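Notebook, test kitchen, Wednesday
Steamer liners and the sticking problem, second day

Started at 9.20. Lucian was already in, and the big kettle was on. I want to write down everything from this morning before I forget the order, because last time I wrote it in the evening and Maricica found two mistakes.
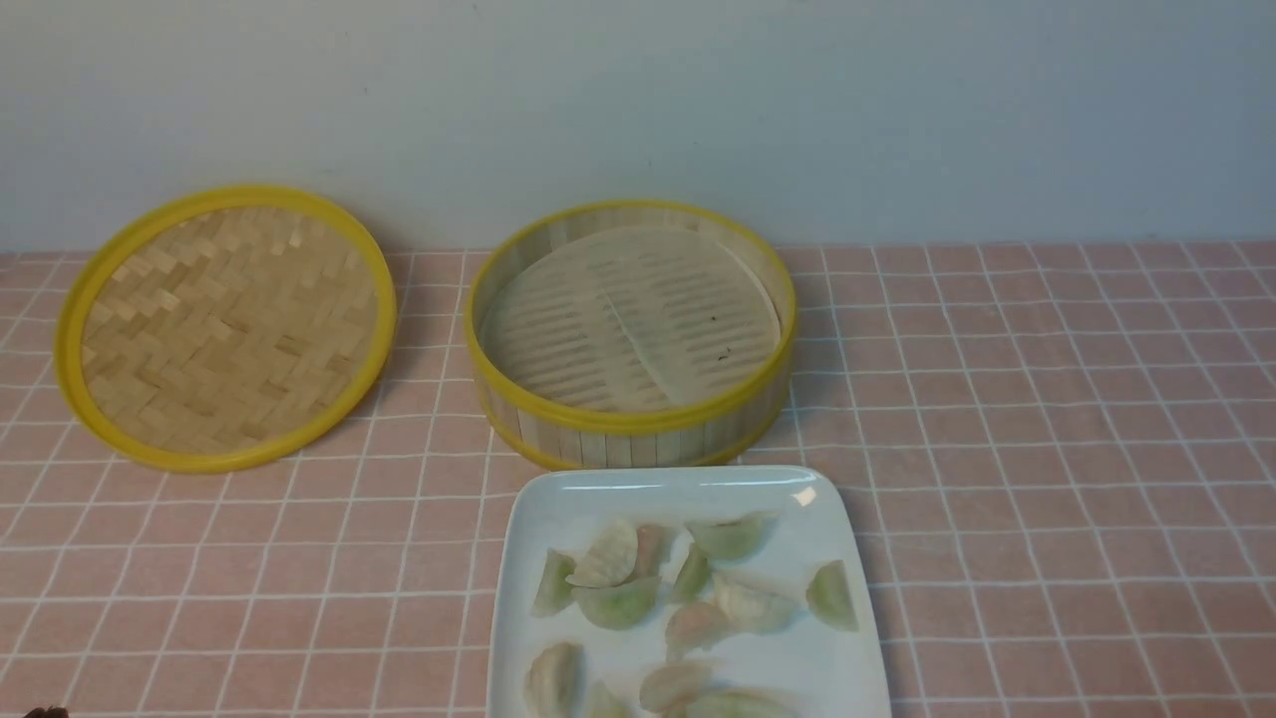 The question is still the one from Monday's meeting: why the buns for the Ormsby order tear at the bottom when they are lifted out, and whether the paper, the dough or our own hands are to blame. Florin believes it is the dough. I believe it is mostly the paper and the waiting time, but I try to keep my mind open.

Materials
Bamboo basket with lid, the kind with the yellow rim. Punched paper liners, round, from the Toklow pack. One pack holds 200, and we opened the second one today. Dough from the usual recipe: 400 g flour, milk, sugar, yeast, a spoon of oil. White square plate for turning out. The pink checked cloth stays on the table for all the trials, so that the crumbs are easy to find afterwards.

About the liners. They come out of the pack flat, but Ebenezer had folded a stack of them in half to fit them in the drawer, and the fold does not go away. When the paper goes in the basket it keeps a line across the middle, and it climbs a little on the wall. I asked myself if this matters. A bun which sits on the fold has a small ridge under it, and the dough will go into the ridge when it rises. So I decided to make it part of the test, folded paper against flat paper, and I put the rest of the pack under the heavy chopping board to keep it flat.

Also to note: the slits in this paper are short and narrow. The Pleltano paper we had in January had round holes, larger, and I remember the dough pushed through them and made small feet. Horațiu kept one sheet of it inside his recipe folder. I must ask him for it.

Trial 1, folded liner
Four buns, one of them put on the fold on purpose. Twelve minutes with the lid on, medium heat. Lid off immediately at the end.
Result: the three on the flat part came away with a little pulling. The one on the fold tore, a strip as long as my thumbnail stayed on the paper. Tops a bit wrinkled on all four. I think the wrinkles come from taking the lid off too fast, this is a different problem, but I write it here anyway.

Trial 2, flat liner
The same dough, the same time. Lid off immediately again, to change only one thing.
Result: no tearing, but two of them left a thin skin on the paper. Tops wrinkled the same.

Trial 3, flat liner, waiting
Heat off, lid left a finger open for five minutes, then off completely. The buns turned out onto the plate after another two minutes.
Result: the best until now. Clean bottoms on three, a very small mark on the fourth. Tops smooth. Maricica came to look and ate one.

Trial 4, folded liner, waiting
I did this one after the tea break. Same as trial 3 but with the folded paper.
Result: the bun on the fold did not tear this time, but it has a line on the bottom. You can feel it with the finger. For home eating it is nothing, for the Ormsby people I would not send it.

What I think
The waiting helps more than the paper. The fold makes a line every time and a tear sometimes. If we wait and use flat paper, we have nearly no problem with this dough. I do not want to say more than this from four trials, and all of them in one basket.

Florin read the page over my shoulder and said the dough was stiffer today than on Monday. He may be right. The flour bag was a new one — I wrote the lot number on the tape on the lid of the flour bin. Next time I weigh the milk also, and I do not pour it by the cup.

Care of the basket
It has to dry open, with the lid beside it and not on it. Last month somebody closed it in the evening and in the morning it smelled of cellar. Stand it on its side near the window, not over the radiator, where the bands become loose. The lid I wipe only on the inside weave, with a cloth and plain water. No soap, please, the bamboo takes the taste and the first buns after it are bad.

To do
Ask Horațiu for the old sheet with round holes.
Repeat trial 3 with the second dough (the one with baking powder).
Try one round with no paper, only a little oil on the bamboo. Lucian says his mother does it with cabbage leaves. I would like to try this too, but not for Ormsby.
Take the folded liners out of the drawer and use them for the staff lunch.
Count the flat liners. The order is for 288 buns and we put four in each basket, so it makes 72 sheets, and more for mistakes.
Tell the Skokville shop that we do not need the larger size.

Stopped at 13.10. Kettle emptied, table wiped, basket by the window.

Added later, in pencil: the three buns from trial 3 were still soft at four o'clock under a towel. The ones from trial 1 were hard at the edge where the skin was torn.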